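Barre d'ébauche

Dans les ateliers de mécanique, de serrurerie et de construction métallique, on appelle barre d'ébauche, ou plus familièrement « barre brute », une pièce longue, pleine ou creuse, qui n'a pas encore reçu sa forme ni son aspect définitifs. Le mot recouvre des réalités assez diverses, et l'on ne s'étonnera pas que deux ateliers voisins lui donnent chacun un sens un peu différent : pour l'un, il s'agit de toute barre sortie du râtelier, pour l'autre, seulement de celle qui a déjà été sciée à longueur et qui attend son tour à l'établi.

Formes et sections

Les sections les plus répandues sont le rond, le plat, l'hexagone et le carré, auquel on rattache d'ordinaire les profils rectangulaires peu aplatis. Les profils à angles droits ont toujours eu la faveur des débutants, et l'on comprend volontiers pourquoi : ils se posent bien à plat, ils ne roulent pas jusque sous l'armoire du voisin (tous ceux qui ont appris le métier sur du rond en gardent un souvenir ému) et ils offrent des faces franches sur lesquelles il est commode de tracer. Dans les cours du soir de Clellstead, la première barre confiée aux élèves mesure 300 millimètres de long, et l'exercice consiste à la ramener à 267 millimètres en gardant les deux extrémités bien d'équerre. L'épreuve paraît modeste, mais elle occupe sans peine une soirée entière.

Aspect de surface

La surface d'une barre raconte une partie de son histoire, à condition de la lire avec prudence. Un acier laminé à chaud porte une couche d'oxyde sombre, la calamine, qui tire sur le gris-bleu ou le noir. Un acier étiré à froid est plus clair et plus régulier. Les barres d'aluminium peuvent être anodisées, celles de matière plastique teintées dans la masse, si bien que la couleur seule ne suffit guère à reconnaître un matériau, et que les anciens préféraient soupeser la pièce ou en limer discrètement un coin. 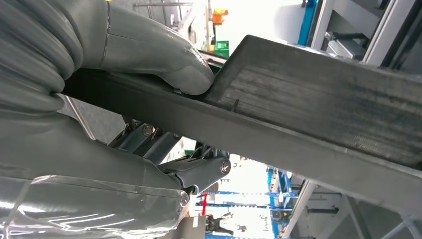 Les stries fines qui courent sur une face peuvent venir de l'étirage, d'un brossage, ou tout bonnement des frottements subis au fil des manutentions. Elles n'ont en général rien d'inquiétant et disparaissent à la finition lorsque l'usage de la pièce le réclame. Les bavures, ces petites languettes de matière qui se dressent le long d'une arête après la coupe, méritent davantage d'attention : elles faussent l'appui, elles gênent la mesure et elles entaillent les doigts avec une facilité déconcertante. On les abat à la lime douce, en poussant l'outil légèrement de biais, puis on passe un chiffon pour chasser la limaille.

Manutention et serrage

Une barre longue se saisit de préférence près de son centre de gravité, faute de quoi elle pique du nez et fatigue inutilement la prise. Pour les travaux à l'étau, on garnit les mors de mordaches en métal tendre, en cuir, en bois ou en caoutchouc, qui épargnent les faces déjà dressées. Le serrage se fait sur deux côtés parallèles, avec une force suffisante pour que la pièce ne glisse pas, et sans excès sur les profils creux, dont les parois s'écrasent volontiers.

Dans son petit manuel intitulé Dosier, Bořivoj Ondrejka consacre presque 100 pages à ces questions de prise et d'appui, avec une patience que ses lecteurs lui ont parfois reprochée et que d'autres, plus nombreux, lui envient. Il y recommande de toujours présenter la pièce à vide avant de serrer, et de vérifier l'appui en tapotant du bout d'un maillet.

Rangement

Les barres se conservent à l'abri de l'humidité, couchées sur des consoles assez rapprochées pour éviter qu'elles ne fléchissent. L'habitude de peindre un bout de chaque barre selon sa nuance demeure bien vivante : chez Charvát, on laisse l'extrémité peinte intacte jusqu'à la dernière coupe, tandis que l'atelier Jenness préfère une étiquette nouée, refaite chaque mois d'octobre lors du grand inventaire. Les chutes trop courtes pour le râtelier finissent dans un bac à part, où l'on vient puiser des cales, des butées et de quoi essayer un foret fraîchement affûté.

Voir aussi : calamine, ébavurage, étau, mordache, traçage.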